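Small Things and Where to Keep Them

Filed under: Around the house
Posted in January by Vendula Polák

Most clutter in a house is small. Sofas stay put. The trouble comes from batteries, hair ties, spare buttons, game pieces, tape measures and the little hex keys that come with shelves. They have no obvious home, so they end up on windowsills.

Sort on a cloth

Before you buy a single container, empty one drawer or box and spread it all out. Use an old sheet or tablecloth, on the bed or on the kitchen table. A cloth stops beads and screws from rolling, and when you are done you can pick it up by the corners and tip the dust into the trash. A pattern with straight lines is handy for keeping groups apart, but any cloth will do.

Do one drawer at a time. A drawer takes me 19 minutes if I don't stop to read old receipts.

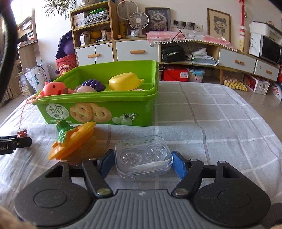
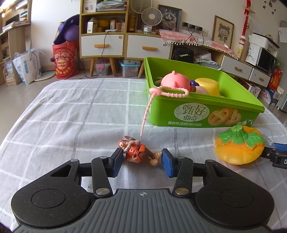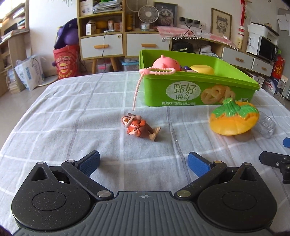 Small odds and ends on a checked cloth.

Make three groups: things you use weekly, things you use a few times a year, and things that belong in another room. Carry the third group out before you do anything else, or it will go back in the drawer.

Cookie tins and what to put in them

Tins are good for dry things that don't mind the dark. Sewing supplies, candles, playing cards and picture hooks all keep well. Wash a tin in warm water, dry it with a towel, then leave it open overnight. Any water left in the seam will start to rust. If a spot has already rusted, rub it with fine steel wool and line the tin with wax paper.

Don't keep loose batteries in a metal tin. The ends can touch the sides or each other. Leave them in their package, or put tape over the ends.

Label the side of the tin, since the lid will end up on something else. Masking tape and a pencil work fine. My neighbor Benjie Padilla uses paint markers and it looks better, but he has to scrape them off whenever he changes his mind.

Very small parts

Earring backs, fuses and sewing machine needles need something with a tight lid. Pill organizers and film canisters both work. So do egg cartons, as long as nobody knocks them over. Stosel makes a stacking box with screw lids that I like, though the smallest size is hard to open with wet hands.

Toys

Put toys in open bins, low down. Children will not deal with lids. Wash plastic ones in a mesh laundry bag on the top rack of the dishwasher, on a cool cycle. Leave out anything with batteries, glued parts or a squeaker. Those get wiped with a cloth and a drop of dish soap.

Strings, cords and chains

Wrap each one around a piece of cardboard with a notch cut at both ends. Necklaces can be threaded through a drinking straw and fastened. For a knot that won't come loose, lay it flat, add a little baby powder and work at it with two pins - pulling only makes it tighter.

Next month: the cupboard under the sink.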